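Hard water and the Desberg supply zone: what changes for building managers
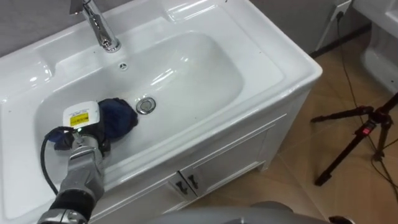

Desberg, 5 Jan 2021

The Desberg supply zone has been moved from the reservoir source to the Estenach wellfield. Buildings in the zone now receive water with a total hardness of 11 grains per gallon, measured as calcium carbonate at the street connection. The reservoir water was soft enough that most properties ran without any treatment. The new supply meets the same health limits as the old one, and no action is needed for drinking or cooking. The effects are mechanical, and they fall mainly on heaters, valves, aerators and cleaning schedules.

The change covers 1,388 service connections east of the rail line. Properties on the Gromari main are not affected and remain on reservoir water until the second transfer, planned for July. A small number of buildings on Dijkstra Street have connections to both mains. Managers of those buildings should check which valve is open before ordering any equipment, as a softener sized for one source will be set wrong for the other.

Where scale forms

Calcium carbonate comes out of solution when water is heated or when it evaporates. Scale therefore builds fastest inside water heaters, on electric elements and across the plates of heat exchangers. Cold lines are much less exposed, and older galvanized pipe in cold service will usually show little change over the first year.

At fixtures, the deposit follows the places where drops dry in place. Faucet bases, the undersides of spouts, overflow openings and the line where a countertop meets the wall are the usual ones. On glazed ceramic the film wipes off easily when it is fresh. Once it has set for several weeks it has to be dissolved. Chrome is less forgiving. Strong acid cleaners will lift the plating at the edges and around set screws, and abrasive pads leave a haze that holds the next layer of scale.

Cleaning products

Use a citric acid solution or plain white vinegar on ceramic and chrome. Leave it in contact for no more than ten minutes, then rinse with clean water and dry with a cloth. Do not use vinegar or any other acid on marble, limestone or cement grout that has not been sealed. Never combine an acid cleaner with bleach or with a product that contains bleach. The mixture gives off chlorine gas, and a small restroom with the door closed is enough for a harmful dose.

Custodial staff who used a neutral cleaner once a day on the old supply can keep that routine. Add the acid step once a week for restrooms in heavy use and once a month elsewhere. Floor drains and traps need no special treatment.

Aerators and shower heads

Loose pipe deposits often break free when a source changes. They collect on aerator screens as brown or gray grit and reduce flow at the tap. Remove each aerator, flush the open spout with cold water for two minutes, soak the screen and put it back. Repeat after 90 days. If grit is still present at that point, the material is probably coming from piping inside the building, and a sample should be taken at the meter for comparison.

Shower heads with rubber nozzles can be cleared by rubbing the face with a thumb. Heads with drilled metal plates need to be taken down and soaked.

Water heaters

Tank heaters should be drained from the bottom valve twice a year. Close the cold supply and shut off the gas or power first. Tankless units need a descaling flush at the interval given by the manufacturer for hard water — in most manuals this is a separate table from the standard one. Keep a record of each flush, as some warranties require it.

Lowering the setpoint slows scale but raises the risk of Legionella growth. Tanks should stay at 140 degrees Fahrenheit, with mixing valves at the fixtures. Mixing valves will themselves scale up and should be tested for outlet temperature at every service visit.

Softeners

Treating only the hot water line is enough for most office and apartment buildings. It uses less salt, and it leaves the cold taps unsoftened for residents on low sodium diets. Units that discharge brine to the sewer must be registered before installation. There are 467 registrations on file for the zone, and forms received now will be processed in order of arrival.

Form W-3 and the map of affected streets are at the Desberg service counter. The hardness reading for each street connection is printed on the back of the water bill, below the meter number.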